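What the ledgers leave out

The film opens on a page of figures. A ruled column, a run of surnames, a sum beside each, and in the last column a word that the archivists of Landeg still argue over. It has been read as "removed" and as "resolved". Ravance, a documentary built almost entirely from estate papers and the testimony of descendants, spends its first 11 minutes on that one word, and the decision sets the terms for everything that follows.

The subject is the clearance of the Erberg valley, an upland district from which 36 households were put out over a single winter to make way for a reservoir and the sheep runs above it. The valley had no newspaper and no resident clergyman. What remains is the landlord's correspondence, a surveyor's field book, a set of rent ledgers and a small number of letters sent home by those who went overseas. The director works from these and from almost nothing else. There are no re-enactments and no narrator. Documents are read aloud by people whose families appear in them, and the readings are left at full length, including the parts that deal with drainage.

This is a slow method and it has costs. The middle section, on the legal standing of customary tenants, assumes a knowledge of land law that most viewers will not have. A map would have helped. The surveyor drew several, and one is shown so briefly that the parish boundaries cannot be followed. It takes a second viewing to understand that the dispute over the eastern pasture, which fills nearly a quarter of the running time, concerns land that was never flooded at all.

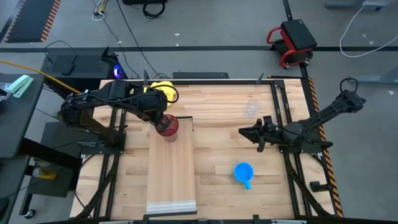 A red cup and a long wooden board on the worktop, with a robot arm at either side.

The gain is in the handling of evidence. Films about dispossession often rely on a single survivor, whose account is asked to carry the weight of a whole community. Ravance has no such figure. Its strongest sequence sets two versions of the same eviction next to each other. In the agent's report, the family left "in good order, with compensation paid". In a letter written by the eldest daughter four years later, the compensation is given as a cow and the use of a cart. Neither document is challenged on screen. The reader of the agent's report is a descendant of the agent, and she reads it twice, the second time without looking up.

The film is also careful about what the ledgers cannot show. Rents were entered under the name of the principal tenant only, so subtenants, lodgers and farm servants do not appear. Estimates for the total number displaced therefore vary. The estate claimed fewer than 500 people. A relief petition drawn up at Mevthorpe, where many of the families first settled, put the number at 1,000, though it may have included labourers from neighbouring valleys who had come looking for work on the dam. The director gives both numbers in a caption and moves on. A more forceful film would have chosen one of them.

Mevthorpe itself supplies the last third. The town took in the Erberg families as mill hands, housed them in two streets behind the gasworks and, within a generation, had largely ceased to record where they came from. Baptism registers note the valley as a place of birth until the original settlers' children begin to have children of their own, at which point the entries stop. A few words of the valley dialect survived in the weaving sheds – chiefly terms for knots and faults in cloth – and a recording of these, made by a local history society and stored for decades in a school cupboard, is played over footage of the reservoir in March with the water low.

At low water the walls are visible. The camera follows one of them from the shoreline to the point where it goes under, and holds there. It is the only time the film departs from paper for more than a minute, and it is perhaps the one place where the restraint slips, as the sound of the recording has been treated with an echo that the original does not have. The untreated version can be heard in full over the closing credits, and it is better.

The question of return is dealt with briefly. The reservoir was taken out of supply some years ago and its future is under review. One option is to lower the level permanently, which would expose the upper farms. Descendants interviewed for the film are divided. Some want the house sites marked and made accessible by a path. Others point out that the land would pass to the same estate that cleared it, under a lease clause nobody thought to remove. The clause is shown, and read, and the reader asks to stop before the end of it.

Ravance does not settle the argument over the word in the final column. A second ledger, found during editing and included as a short addition before the credits, uses the same abbreviation against the names of three tenants who are known to have died that winter in their own homes. The archive at Landeg has since amended its catalogue to say that the meaning is uncertain.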